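Comunidade Bravimeo — Ajuda e Orientação
Cinema e audiovisual > Curta-metragem > Festivais e circulação

Estreia em festival e exibição prévia fechada: perde-se o ineditismo?

Publicado por Ruba Sleiman em 26 de março de 2023

Prezados membros da comunidade,

Concluí recentemente um curta-metragem de ficção científica, de título provisório "Bulten", e pretendo inscrevê-lo em mostras nacionais no segundo semestre.
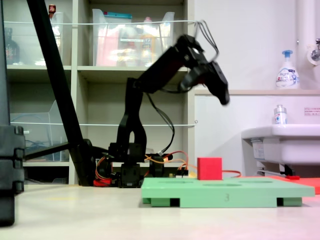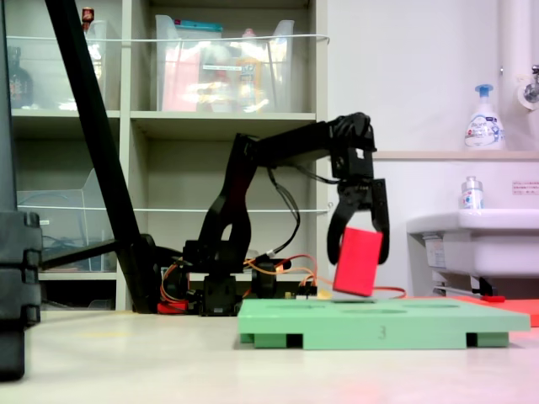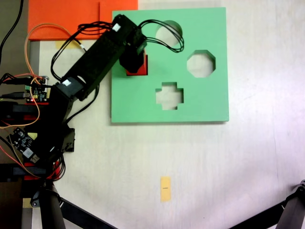
Orkis respondeu que, antes de qualquer orientação, seria necessário saber se houve exibição com público e se o filme esteve acessível na internet, ainda que por pouco tempo. Acrescento, portanto, as informações solicitadas.

O filme foi apresentado uma única vez, em sessão fechada, na sala do Cineclube Bashir, para 60 convidados, entre equipe, elenco e familiares. Não houve cobrança de ingresso nem divulgação na imprensa. O cineclube, contudo, incluiu o título em sua programação impressa, com sinopse e horário. Além disso, uma versão de trabalho permaneceu em página de vídeo sem senha durante dois dias, até que eu percebesse a configuração incorreta e a alterasse.

O regulamento da mostra que mais me interessa, cujas inscrições se encerram em setembro, exige "estreia nacional" e desclassifica obras "anteriormente exibidas ou disponibilizadas ao público". O texto não define nenhuma das duas expressões. Solicito esclarecimento sobre três pontos: se a sessão do cineclube configura exibição pública; se os dois dias em que o vídeo esteve aberto configuram disponibilização; e se convém informar tais fatos no formulário ou aguardar eventual questionamento.

Agradeço antecipadamente a atenção.

2 respostas

Orkis

Prezada Ruba,

Com as informações complementares, é possível responder com mais segurança, ressalvado que a palavra final cabe sempre à organização de cada mostra.

Quanto à sessão do cineclube, a prática corrente distingue a exibição aberta, à qual qualquer pessoa pode comparecer, da exibição para equipe e convidados. A segunda, em regra, não compromete a condição de estreia. O elemento que merece cuidado no seu caso é a programação impressa. Se o material anunciava a sessão sem a indicação de que era restrita, um leitor externo poderia concluir que se tratava de atividade regular. Recomendo solicitar ao Cineclube Bashir uma declaração simples, assinada e datada, com o título da obra, o caráter fechado do evento e a inexistência de bilheteria. Guarde também a lista de convidados.

Quanto ao vídeo sem senha, os regulamentos são menos uniformes. Há mostras que consideram disponibilizada toda obra localizável por busca; outras aceitam a circulação de cortes não finalizados. Verifique nas estatísticas da página o número de visualizações e registre-o em captura de tela. Se a versão ali hospedada diferia da final em montagem, mixagem ou correção de cor, descreva a diferença por escrito — duas ou três linhas bastam.

Quanto à declaração no formulário, a resposta é afirmativa. Escreva à coordenação antes de efetuar a inscrição, exponha os dois fatos em linguagem neutra e peça manifestação por correio eletrônico. A omissão descoberta depois da seleção costuma acarretar a retirada do filme da programação, por vezes com catálogo já impresso. Modelo de redação:

"Informo que a obra foi apresentada em sessão restrita a equipe e convidados, sem cobrança de ingresso, e que uma versão de trabalho esteve acessível sem senha por dois dias. Consulto se tais circunstâncias são compatíveis com o requisito de estreia nacional."

Observe ainda que estreia mundial, nacional e estadual são categorias distintas. Caso aceite antes o convite de uma mostra estrangeira, a estreia nacional permanece preservada, mas a mundial não. Convém ordenar as inscrições segundo essa hierarquia, e não apenas pela data de encerramento.

Bravimeo Moderação

Complementando o exposto, lembramos que o fórum não emite parecer jurídico. Regulamentos devem ser lidos na edição do ano corrente, uma vez que as cláusulas de ineditismo costumam ser alteradas entre uma edição e outra. Tópicos correlatos: "Duração máxima e contagem dos créditos finais" (26 respostas); "Cópia de exibição e legenda descritiva" (5 respostas).

Comentário de Ruba Sleiman

Agradeço a ambos. A declaração já foi solicitada ao cineclube, e a consulta à coordenação será enviada nesta semana. Verifiquei que a versão hospedada não continha a trilha definitiva nem os créditos — fato que mencionarei na mensagem. Assim que houver resposta da mostra, eu a registrarei neste tópico.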